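実験ノート 保温ボトル外装および口部の点検記録
3月9日 オルコベック(Orkoveck)生活用品試験室 第二作業台

1. 目的
当室で湯の保管および配布に使用している保温ボトルについて、外装塗膜の傷み、口部金属の状態、保温性能を確認し、継続使用の可否を判断する。前回の点検は12月に実施したが、塗膜に関する記載が簡略であったため、今回は傷の位置を記録に残すこととした。あわせて、天野(Amano)分室から照会のあった洗浄手順の統一についても、現時点での見解を記す。

2. 対象および準備
対象はクリーム色塗装の保温ボトル、管理番号101。キャップは点検前に取り外し、パッキンとともに別皿で保管した。本体は中性洗剤を用いて柔らかい布で洗い、水ですすいだ後、室内で12時間自然乾燥させた。研磨剤入りのスポンジおよび塩素系漂白剤は使用していない。
秤量は乾燥後に行った。空の状態での質量は控え忘れたため、次回測定する。満水時の水量は1160グラムであり、購入時の記録と差はない。秤はゲレイロ(Guerreiro)棟から借用したもので、最大秤量は2000グラムである。本体を載せたまま注水すると範囲を超えるおそれがあったため、水を計量容器に移し替えて測定した。移し替えの際に布巾へ数滴こぼしたが、値の補正は行っていない。

3. 外観点検
点検は本体を直立させ、側面から目視で行った。照明は作業台の通常照明のみとし、判別しにくい箇所は角度を変えて再確認した。塗膜の点検では、汚れの付着と欠けとを区別するため、湿らせた綿棒で軽く拭い、拭っても残るものを傷として扱った。
口部の金属は光沢を保っている。ねじ山は指先でなぞって引っかかりがなく、キャップの着脱にも支障はなかった。口縁についても、平らな板を当てて隙間を調べたが、がたつきは認められなかった。
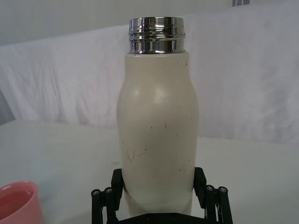
図1 管理番号101、キャップ取り外し状態。首部右寄り、胴部中央および左下に塗膜の傷。

首部の塗装端に近い右寄りの箇所に、小さな暗色の欠けがある。塗装端はキャップの下縁が近接する部位であり、着脱時の接触が原因として考えられるが、断定はしない。右の肩にも点状の痕があるが、ごく小さい。
胴部では、中央付近に短い縦傷があり、その左のやや低い位置に暗色の欠けが見られる。左下には細い傷が集まっており、そこから右上がりに、途切れながら斜めに続く痕がある。この部分は他の箇所に比べて傷が密であるため、次回以降の比較箇所とする。爪を当てた感触では深いものではなく、塗膜の浮きや剥がれの進行も感じられなかった。
内面は別途、細径の点検灯を差し入れて確認した。茶渋状の着色が底に薄く残っていたため、クエン酸水を入れて静置し、柄付きブラシで洗浄した後に再度確認したところ、着色は消えていた。においの残留もない。

4. 保温試験
沸騰後の湯を満たし、キャップを締めて作業台上に静置した。開始時および終了時に棒状温度計で湯温を測り、途中の開栓は行わない条件とした。終了時の湯温は当室の下限値を上回ったため、合格とした。外装に局所的に熱くなる箇所はなく、真空層の損傷をうかがわせる徴候は認められない。
なお、温度計の差し入れに手間取り、終了時の開栓時間が規定より長くなった。測定値はやや低めに出ている可能性がある。次回は温度計をあらかじめ湯で温めておくこと。
漏れ試験では、パッキンを装着して横倒しとし、下に吸い取り紙を敷いた。紙に濡れは生じなかった。パッキンには軽い変形があるものの、弾力は残っている。予備品はフリゾン(Flison)の引き出しに保管してあるので、交換した場合は台帳に記入されたい。

5. 判定
管理番号101は継続使用可とする。塗膜の傷は外観上のものであり、口部、内面および保温性能に影響は認められない。ただし、来客用としての使用は避け、室内での湯の保管に限定する。塗膜の欠けに対する補修塗装は行わない。口部に近い箇所への塗布は、飲用に供する器具として適当でないと判断した。

6. 洗浄および保管手順(暫定)
使用後は当日中に湯を捨て、キャップとパッキンを分解して洗浄する。
本体の外側は柔らかい布で拭き、硬いスポンジは用いない。
流し台では金属製の器具と同じかごに入れない。
乾燥中はキャップを締めず、口を開けたまま立てて置く。
棚に戻す際は隣の器具との間に布を挟む。

天野分室では食器乾燥機を使用しているとのことであるが、当該ボトルは乾燥機に入れないよう回答する。分室側の手順書に該当項目があるかは未確認である。

7. 未了事項
空の状態での質量測定。
左下の傷の集まりについて、長さを定規で測り台帳に記入すること。今回は位置のみの記録にとどめた。
ゲレイロ棟への秤の返却。返却時に付属の分銅箱を同封すること。
パッキンの予備品の残数確認および発注要否の判断。

追記 クエン酸水の濃度が容器に表示されていなかった。残液は廃棄し、次回調製分から濃度と調製日を記したラベルを貼付する。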